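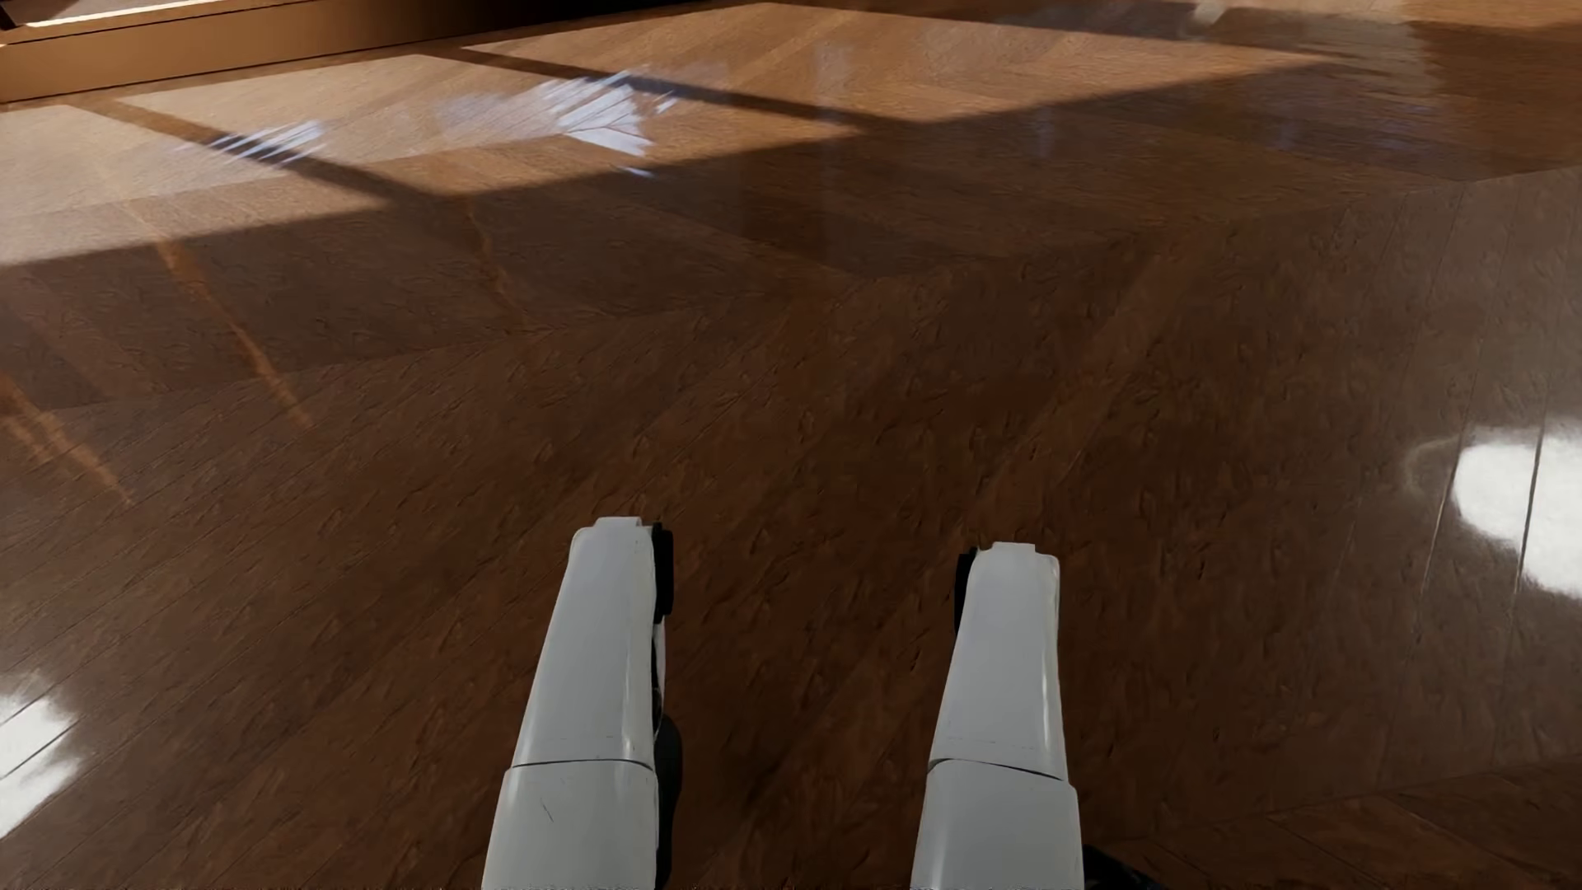

2022-04-04

Sim bench, student humanoid project. Written by me, Cauã Batista. Please correct my English in the margin if something is not clear.

Today I continued with the arm reach in simulation. The goal for the term is still the same: the robot must lift both arms in front of the body, hold them for five seconds, and put them down without hitting its own legs. We need this before the teacher lets us touch the real one in June.

Start of session. I pulled the newest robot model from the Bolorix folder and the room with the wood floor from Resov's shared scenes. First load failed with a missing texture. The path had a capital letter in it and our lab computer is strict with this. I renamed the folder and it loaded. Please nobody rename it back.

Run 1. Both arms up, old gains. The left arm arrived late and it swung past the target two times. I saved the log as run 400.

Run 2. I lowered the shoulder gain on the left only. It was better, but then the two arms did not finish together. Log 577.

Run 3. Same gain on both sides, damping a little higher. No swing that I can see in the plot. The left one ends slightly higher than the right. For the hold task this is fine, for the carrying task later it is not fine, and I want to understand it before we go on. Log 942.

What I checked for the difference in height:
Joint limits in the model file — the same for left and right.
Target angles in my script — the same, only the sign is changed for the mirrored joints.
Start pose — here I have a doubt. The body has a small roll at the start, and my script does not correct it. If the body leans, one hand will always be higher even with perfect angles.

I tried to print the body roll at every step but I printed it in radians and read it as degrees, so I lost half an hour thinking the robot is almost perfectly straight. Next time I will write the unit in the column name. I also propose that we all do it.

About the head camera view. The floor in this room is very glossy. There is strong white glare on both sides of it, and the sun patches have a hard border with the shadow. The white limb shells are easy to find against the dark wood in the middle, but my simple threshold also takes the glare as "arm". With the threshold at 123 the mask had the two limbs plus a big blob at the right. Making it stricter does not help much, the glare is as bright as the shells or brighter. I think we should do one of these:
a) use the joint angles to know where the arm must be, and look only there
b) change to the matte floor in the scene settings
I prefer (a). The floor in the real school hall is also polished, and if we only work on the matte floor we will have the same problem again in June, with less time.

Note for the person who does the colour calibration: do it on the shaded part of the floor. The lit part goes from beige to orange depending on where you sample, and I got three different white balances from it before I understood.

Aigner team asked if they can use our reach script for their exercise. I said yes, but after the roll correction is in. It would be a pity if they copy my mistake.

Questions for the group:
Does the real robot also stand with a small roll, or is it only our start pose? Someone with access, please measure it on a flat table and also on the floor.
Who has the Bulton cable adapter? It is not in the drawer.
Do we save video for each run or only the log? The disk is filling and the videos are the biggest part.

To do:
Read the body roll at start and subtract it from the shoulder targets.
Repeat run 3 five times with the same seed, then with different seeds.
Write the function that projects the forearm into the camera view. I have the geometry on paper already, page before this one.
Delete old videos, after somebody answers me.

I left the scene open on the second computer with the simulation paused. If you need the machine, save first under a new name and then close it.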